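**Stindomance** is a community restaurant in the harbour town of Orard. It serves a set lunch made mainly from surplus food, and diners pay what they can afford. It is run by the Jerier Trust, a local charity, and occupies the ground floor of the former Kofler seed warehouse.

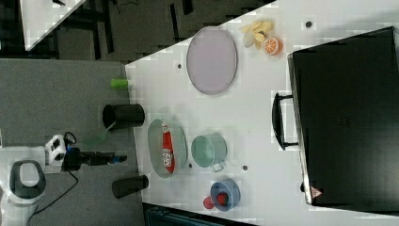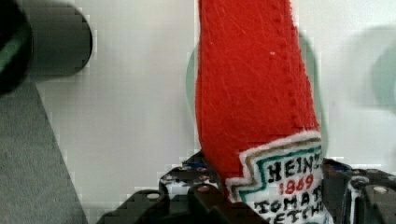
*Tabletop with a plate, fruit and a mug; felt ketchup bottle with a Heinz label.*

## Background

The Jerier Trust began as a food parcel scheme working from a church hall. Shops and growers often gave it more fresh produce than it could hand out, and much of this was thrown away at the end of the week. The trust started cooking the surplus as soup, first for its own helpers and later for anyone who came in. When the hall closed for roof repairs, the trust took a lease on the Kofler building, which already had drains and a goods lift but no kitchen.

The kitchen was fitted with second-hand equipment from a closed school canteen. The restaurant opened in June with 11 tables. The name Stindomance comes from a field path that once ran behind the warehouse.

## Food and service

Lunch is served from noon until 2pm. The menu is settled each morning, once the deliveries have been sorted, and normally offers two main courses, one of them without meat. Soups, bean stews, vegetable pies and fruit crumbles appear often. Bread is baked on site; flour, oil and salt are among the few goods the kitchen buys regularly.

Food is brought to the table by waiting staff — there is no counter queue. Diners are given an envelope at the end of the meal and may put in any sum or leave it empty. Tables are shared, and bookings are taken only for groups of more than seven.

## Training

Stindomance takes on trainees for a nine-week course in basic cookery, food hygiene and table service. Trainees work alongside the paid cooks and prepare one lunch menu of their own before finishing.

## Reception

Early notices in the local press praised the soups and the bread but found the dining room cold and noisy. Curtains and a second heater were added the following winter. Some café owners in Orard objected to the pricing, and the trust later agreed not to open in the evenings.

## See also

- Community café
- Food waste
- Pay what you want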